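Blog > Around the House > Small Projects

Last updated: 6 Oct 2018

I have been meaning to write up the spare room since May, and the thing that finally got me to sit down was a ceiling. I know. But I've spent so much of this year looking up that I feel like I've earned a post on it.

So, a little background. We moved into the house on Gurutov Lane with a plan for every room except the small one at the back. That one got the boxes. Then it got the boxes we took out of the other boxes, and a rolled-up rug, and the ironing board, and the guitar I am going to learn to play any day now. You could open the door and you could close the door and that was pretty much it.

In May I decided it was going to be a proper workroom, with a table and shelves and a chair that wasn't borrowed from the kitchen. I gave myself a budget of $368, which was what I had left over from selling the old sofa, and I wrote it on a sticky note and put it on the door frame so I'd have to look at it every time I went in.

The table came first. I'd fallen for one called the Sauerland in a catalog (long, plain, nice chunky legs) and it came to $703 before delivery, so that was the end of the Sauerland. What I got was a secondhand one off a couple two streets over who were moving to an apartment. It has a burn mark at one end where somebody set down something they shouldn't have, and I've put the pencil jar on top of it. Problem solved! I sanded the top out in the yard over a weekend, got dust in my ears, and oiled it twice. It smelled like a salad for a week.

Shelves were next and I'm less proud of those. The wall back there isn't straight - I'd like a word with whoever built it - so the bottom shelf touches at both ends and the top one has a gap you could slide a paperback into. I did slide a paperback into it. It's still there.

Then came the sorting, which took far longer than the building. I made a keep pile, a give pile and a pile I called "ask about this," and the last one grew until it had to be moved to the hallway. I found the charger for a phone I haven't had in years. I found every single birthday card from the year I turned thirty. I found two identical staplers, neither with staples in it, and an entire shoebox of dried-up markers in a color the label calls Gotham, a gray so dark I'm not sure why you wouldn't just use black. Out they went.

My rule for the small stuff was that I had to pick it up and look at it, one thing at a time, before it went anywhere. No scooping handfuls into a drawer. It's slow and a bit silly, and it's the only way I've ever gotten to the bottom of a box.

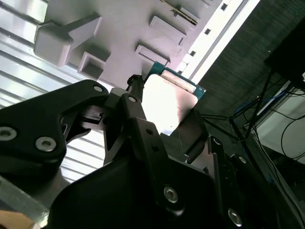 Held up to the light, teal border and all.

I do love that teal, by the way. I've been trying to talk myself into it for the walls ever since. I brought home a sample pot of a paint called Fluvance, a greeny blue that looked perfect in the store and like mouthwash once I had a patch of it up by the window. I left it there for a month in case I got used to it. I did not get used to it. The walls are staying white for now, and if I still want the color next year I'll do the inside of the door and leave it at that.

The drawers, though, I'm really happy with. I split them up with cut-down cereal boxes, and for the first time in my life I know where the tape is. There's a drawer for paper things, a drawer for cords (each one tied with a bit of yarn), and a shallow one at the top for whatever I'm in the middle of. That top one fills up in nearly 6 days and then I tip it out on the table on a Saturday morning with a cup of coffee and go through it. It's kind of nice, to be honest - I put the radio on and don't rush.

Still on the list: a lamp that doesn't wobble, a hook for the back of the door, and somewhere for the ironing board to live, as it's currently leaning on the bookshelf and falls over whenever a truck goes by. If you've found a good spot for yours in a small house, please leave me a comment. I've tried behind the door and it hits the handle.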